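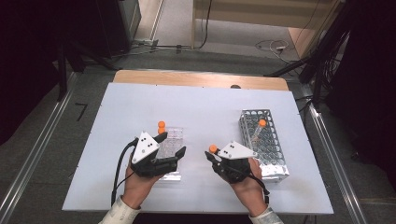
Tube practice, both grippers on the board

Our robotics club is doing the tube transfer task and our demos are all over the place. Help?

Posted by Marisa Caruso, Thursday, May 3, 2018

Hi all! I help out with the student club in Fallby (my nephew Amedeo is on the team, so I got roped in) and our project this term is moving capped test tubes between a clear plastic rack and a metal wire one. We record a person doing it with the hand-held grippers and train on that. We have 74 recordings so far and the policy is pretty awful: it goes to the right spot and then closes on air next to the cap. Could it be the glare on the plastic rack? Or do we just need way more recordings? The kids are for more recordings, I'm for going home before nine.

2 answers

Serena Vitale
We did almost the same thing with my class in Wenau and yes, shiny stuff hurt us, but the bigger problem was that everybody grabbed the tubes differently. Some kids pinched the cap, some went for the glass underneath, some switched halfway through a session.

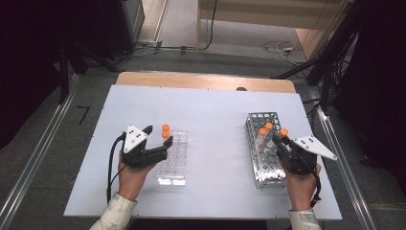 So pick one and stick to it. We went with gripping the tube just under the cap, coming in at an angle, and made everyone redo theirs. I'd also look at where the markers point when you reach for the far holes. If your wrist rolls too much the tracking gets jumpy, and the recorded gripper position jumps right along with it (plot a few, you'll spot it fast). Fix those two things before you collect anything else! We threw out 26 of ours and the rest trained way better. For the glare, try moving a lamp first, it's free.

Oh, and keep the racks in the same spot until it works at all. Mix things up later.

Comment from Marisa Caruso: Ugh, we have both kinds of grabs in there, I just checked. Thank you!!

Đức Võ
more data. our team had 1,926 by the end of November and it still missed sometimes. also check your gripper calibration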